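**Student robotics club opens its sorting bench to the public this October**

KUKOTARD – The Pakow Robotics Club will hold its first open bench night on a Monday in October, starting at 6 p.m. in the Dadier Technical College workshop. Members will run their two-armed sorting project and let visitors have a go at planning a run themselves.

The club has 39 members this year, the most it has ever had, and 14 of them are in their first term. Several had never written a line of code before they joined, and they're now arguing happily about gripper angles over lunch!

The sorting project uses small electrical parts of the sort you'd find in any control cabinet: breakers, push buttons, switch bodies, a power supply. Students program the arms to pick parts off a mat and place them in coloured trays, which sounds easy until you try it with a round button that would much prefer to roll.

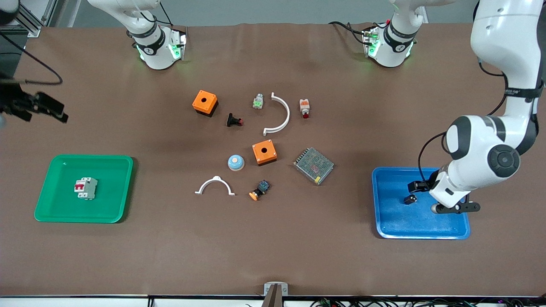
Since the start of the year the club has logged 1,544 pick attempts, good and bad, in a shared notebook that every member can add to. The bad ones get the most discussion. First-years have taken over the tray layout, and a second group is rewriting the code that decides which arm goes first.

The same bench will travel to the Hoekstra Cup, the regional student automation competition, later in the season.

Entry to the open night is free and the workshop can hold up to 200 people. Families are very welcome. Closed shoes are required near the bench, and parking is behind the college off the Dadier Road entrance.

Media are welcome from 5:30 p.m. Please contact the club through the college front office.

– ends –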